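Chapter 6
Two Arms on One Table

What this chapter covers
Choosing and preparing the table
Spacing two arms so they can share work
Power, signal and the cables between them
First powered moves
Checking one arm's position against the other

You should have finished Chapter 5 before starting here. By the end of that chapter you had one arm bolted down, homed, and moving between saved positions at low speed. This chapter adds a second arm. Most of the parts are the same and most of the steps will feel familiar, but two arms bring a set of problems that one arm does not have. They can hit each other. Their cables can cross. Each one keeps its own idea of where the table is, and the two ideas seldom agree on the first try.

The build in this book uses a pair of Vunance arms with the standard two-finger gripper. If you are using something else, the distances will change and the order of work will not. Read your own arm's manual for its reach and its current draw before you drill anything.

6.1 The table

A shared workshop will usually have a bench you can use, and a home build often ends up on an old desk or dining table. Either is fine if it passes two tests. Push down hard on one corner. If the opposite corner lifts or the top flexes enough to see, pick another table or brace the one you have. Then place a long straightedge across the top in both directions and look for light under it. A small dip in the middle can be corrected in software. A twist is harder to deal with, and it is better to fix it now with shims under the legs.

The surface should be dull enough that a lamp overhead does not leave a bright spot. If you plan to add a camera in Chapter 9, a plain top in one color will save you trouble. Wood grain is acceptable. A patterned cloth is not.

Clear everything off the table before you measure. Tools left near the edge get included in people's plans without their meaning to, and then the plan is wrong once the tools are put away.

6.2 Where to put the bases

There are three common layouts: side by side, facing each other, and at a corner. Side by side is the easiest to reason about because both arms share a forward direction. Facing each other gives the largest area that both grippers can reach, and also the most ways to collide. The corner layout sits between the two and suits a table pushed against a wall.

For a first build we recommend side by side, with the bases 45 cm apart, center to center. Closer than that and the elbows can touch when both arms fold back. Much farther apart and the shared area in the middle gets too narrow to pass an object across.

Mark both centers in pencil. Draw a line through them and check that it runs parallel to the front edge of the table. Set each base on its mark, turn it to 90 degrees from the line, and trace the bolt holes. Take the base away, measure the traced holes again, and drill.

If you rent the table, or it belongs to the workshop, use a clamp plate instead of bolts. The Sarantis plate described in Appendix B fits under most tops up to the thickness of a kitchen counter. Check the clamps each time you start work. They creep.

6.3 Power

Each arm has its own supply. Do not run two arms from one supply, even if the numbers on the label appear to allow it. The trouble comes when both arms start to lift at the same moment and the voltage sags. A servo that loses voltage may drop what it is holding, or it may restart and go looking for its home position with the other arm in the way.

Plug both supplies into one power strip with a switch, and put the strip where you can reach it without leaning over either arm. Before you switch on, work out the total load. The strip used for this build is rated at 1,875 watts, far above what two small arms will ever draw, but workshop strips tend to pick up a soldering iron and a heat gun over the course of an evening. Add those in.

A strip on the tabletop is convenient during the build because you can see what is plugged in. Once the arms are running programs on their own, move it off the table or fix it to the edge. A loose strip can be dragged by its own cord.

6.4 Cables

Give cables more time than you think they need. Most faults in a two-arm build that look like software faults are a connector that has worked halfway out.

Start with the cables on the arm. Move each joint by hand, with the power off, from one end of its travel to the other. Watch the loop of cable beside the joint. It should open and close without going tight and without dropping low enough to catch on the link below. Leave slack at the wrist in particular. The wrist turns farther than the other joints and pulls hardest on whatever crosses it.

Next come the cables on the table. Keep these outside the area where the grippers work. During setup you will often have one or two lying across the top, and that is acceptable as long as the arms are standing still. Before the first powered move, every free end should be plugged in or taken away.

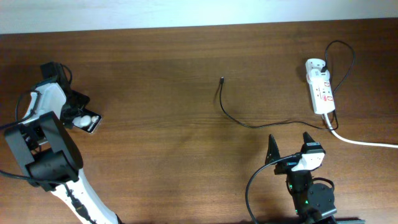

Figure 6.1 Two arms during setup. A thin cable is still lying on the table and crosses the white power cord near the end of the strip.

Compare the table in Figure 6.1 with your own. The wide stretch of bare wood between the arms is the shared area, and it is what you are trying to protect. The thin cable would have to be moved before either arm was sent across it. Where a signal cable has to cross a power cord, cross it once, as close to a right angle as you can manage, and tape both down. Do not run them side by side for any distance.

Label both ends of every cable. Masking tape and a pen will do. Use L and R for the arms as seen from where you stand, and write the same letters on the table edge so the meaning does not drift when someone works from the other side.

6.5 First powered moves

Set the speed limit on both controllers to its lowest value. In Garside, the control program used in this book, the limit is on the Setup page and applies to one arm at a time, so you must set it twice.

1. Switch on the left arm only. Home it.
2. Move it to the parked position and leave it there, powered.
3. Switch on the right arm. Home it.
4. Move the right arm through its saved positions from Chapter 5, one by one, with a hand on the strip switch.
5. Park the right arm and repeat with the left.

Do not move both arms together yet. If either one stops short, buzzes, or reports a position that does not match where it is, switch off and go back to Section 6.4.

6.6 Agreeing on the table

Each arm measures from its own base. A point that the left arm calls 300 mm forward may be a few millimeters off by the right arm's reckoning, and a few millimeters is enough to miss a small part or press a finger into the wood.

Make a target from a square of card with a cross drawn on it and tape it down in the shared area. Bring the left gripper to the cross with its fingers closed, write down the reading, and park the arm. Do the same with the right. Repeat with the target in four more places, spread as widely as both arms can reach. You will enter these readings in Section 6.7, where we work out the offset between the two bases.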